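티켓: 양손 그리퍼 수집 데이터, 왼손 궤적이 중간에 튀는 현상
프로젝트: Parel (천 접기 예시 수집)
접수 사이트: Saltthorpe
담당: Mimstead 데이터 지원
상태: 해결, 관찰 중 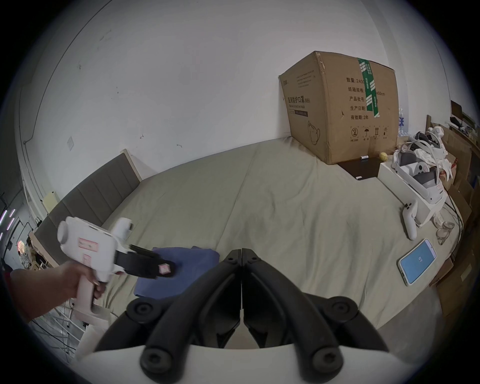
첨부 1. 오른쪽 그리퍼 카메라 화면. 왼손 그리퍼가 침대 위 파란 천을 누르고 있음.

증상

침대 위에서 천을 접는 작업을 양손 그리퍼로 수집하고 있습니다. 업로드 후 Toma에서 에피소드를 열어 보면 왼손 그리퍼의 위치가 중간에 한 번 크게 이동했다가 제자리로 돌아옵니다. 영상은 끊기지 않고 손가락 개폐 값도 정상으로 기록됩니다. 오른손 궤적에는 같은 현상이 없습니다.

이번 업로드 묶음은 에피소드 3,000개이고, 자동 검사에서 21개가 "left_pose_jump"로 표시되었습니다. 표시된 것은 모두 침대 작업이고 테이블 작업에서는 나오지 않았습니다. 학습에 넣기 전에 버려야 하는지, 복구가 가능한지 문의드립니다.

환경

작업: 천 접기, 침대 위, 양손
수집 프로그램: Toma, 사이트 기본 설정
시트: 회녹색, 무늬 없음
조명: 천장등, 커튼 닫음
좌우 시간 동기화: 세션 시작 때 1회

접수자가 이미 해 본 것

- 수집 프로그램 재시작. 변화 없음.
- 왼쪽 그리퍼 배터리 교체. 변화 없음.
- 왼쪽과 오른쪽 그리퍼를 서로 바꿔 사용. 튀는 쪽은 여전히 왼손.
- 렌즈 닦기. 변화 없음.
- 표시된 에피소드를 다른 PC에서 다시 변환. 결과 동일.

지원팀 답변 1

표시된 에피소드 중 몇 개의 원본을 받아 확인했습니다. 기기를 바꿔도 왼손에서만 나온다면 그리퍼 자체의 고장일 가능성은 낮습니다. 먼저 아래 사항을 확인해 주세요.

1. 튀는 시점에 왼손 그리퍼가 어디를 향하고 있는지. 천을 누르면서 손목을 안쪽으로 꺾으면 카메라에 시트만 들어오는 구간이 생깁니다. 무늬 없는 시트는 특징점이 거의 잡히지 않습니다.
2. 세션 시작 때 공간 맵을 어느 자리에서 만들었는지.
3. 맵을 만든 뒤에 주변 물건을 옮겼는지.

로그 폴더의 tracking_left.txt도 올려 주세요. 파일이 크면 튀는 시점 앞뒤만 잘라서 보내셔도 됩니다.

접수자 회신 1

tracking_left.txt 올렸습니다. 튀는 시점마다 "relocalized" 줄이 있습니다. 직전에는 특징점 수가 기준 아래로 떨어졌다는 경고가 나옵니다.

맵은 침대 발치에 서서 한 번만 돌려 만들었습니다. 헤드보드 쪽은 따로 비추지 않았습니다. 물건은 옮긴 적이 있습니다. 오전 세션이 끝나고 침대 위 종이 상자를 치웠다가 오후에 다시 올려놓았는데, 같은 자리인지는 확실하지 않습니다. 표시된 에피소드는 전부 오후분입니다.

지원팀 답변 2

원인은 두 가지가 겹친 것으로 보입니다.

첫째, 왼손이 천을 누를 때 화면에 시트만 남아 추적이 잠시 끊깁니다. 이것만으로는 오차가 작고 검사에 걸리지 않는 경우가 많습니다. 오전분이 그렇습니다.

둘째, 추적이 돌아올 때 오전에 만든 맵과 대조하는데, 인쇄가 많은 상자가 맵에서 가장 강한 기준점입니다. 글자와 테이프 무늬가 있는 면은 특징점이 많이 나옵니다. 상자가 조금만 다른 자리에 있어도 왼손 위치가 그만큼 밀려서 복구되고, 벽과 헤드보드가 다시 보이면 원래 위치로 돌아옵니다. Toma에서 보신 왕복 이동이 이것입니다.

오른손은 작업 내내 침대 너머가 화면에 들어와 있어서 추적이 끊기지 않았습니다. 첨부 1에서도 벽과 헤드보드, 상자가 모두 보입니다.

조치는 다음과 같습니다.

- 맵을 새로 만듭니다. 발치에서 시작해 헤드보드 쪽까지 천천히 비추고, 시작한 자리로 돌아와 끝냅니다.
- 세션 도중에는 상자를 건드리지 않습니다. 옮겼다면 맵을 다시 만듭니다.
- 헤드셋, 컨트롤러, 휴대폰 같은 물건도 침대에 둔다면 세션이 끝날 때까지 그 자리에 둡니다. 작은 물건의 영향은 상자보다 훨씬 작습니다.
- 천을 누를 때 손목을 덜 꺾습니다. 동작이 부자연스러워질 정도로 고칠 필요는 없습니다. 접는 동작 자체가 학습 대상입니다.

시트를 무늬 있는 것으로 바꾸는 방법은 이번에는 권하지 않습니다. 이미 모은 분량과 배경이 달라져서 따로 분류해야 합니다.

접수자 회신 2

맵을 새로 만들고 상자 위치를 고정한 상태에서 다시 수집했습니다. 시험 세션 2회에서 "left_pose_jump" 표시가 없었습니다. tracking_left.txt에 특징점 경고는 아직 나오지만 "relocalized" 직후의 위치 차이는 기준 안에 있습니다.

기존 오후분은 어떻게 처리하면 될까요? 표시된 것 말고도 조금씩 밀린 에피소드가 섞여 있을 것 같습니다.

지원팀 답변 3

오후분은 전체를 보류로 옮겨 주세요. 표시된 에피소드는 학습 목록에서 제외합니다. 나머지는 저희 쪽에서 기준을 낮춰 다시 검사하겠습니다. 궤적을 보간해서 살리는 방법도 검토했지만, 하필 천을 누르는 구간이 빠져 있어 쓰지 않기로 했습니다. 그 구간의 손 위치가 틀리면 모델이 천 위가 아닌 허공에서 손가락을 닫는 동작을 배우게 됩니다.

원본 영상은 지우지 마세요. 새 맵 도구가 나오면 다시 변환해 볼 수 있습니다.

처리 기록

- 오후분 보류 처리 완료 (Saltthorpe)
- 표시된 21개 학습 목록에서 제외 (Mimstead)
- 낮춘 기준으로 재검사 대기열 등록
- 사이트 점검표에 "상자 이동 시 맵 재생성" 항목 추가
- 4월에 접수된 비슷한 티켓과 연결함. 그때는 의자를 옮긴 경우였음.

남은 일

특징점 경고가 계속될 때 수집 화면에 바로 알림을 띄우는 기능은 Toma 쪽에 별도로 요청했습니다. 현재는 업로드 후에만 확인할 수 있습니다. 재검사 결과가 나오면 이 티켓에 덧붙이겠습니다. 같은 표시가 다시 나오면 새로 접수하지 마시고 여기에 로그를 올려 주세요.

최종 수정: 2022년 7월 23일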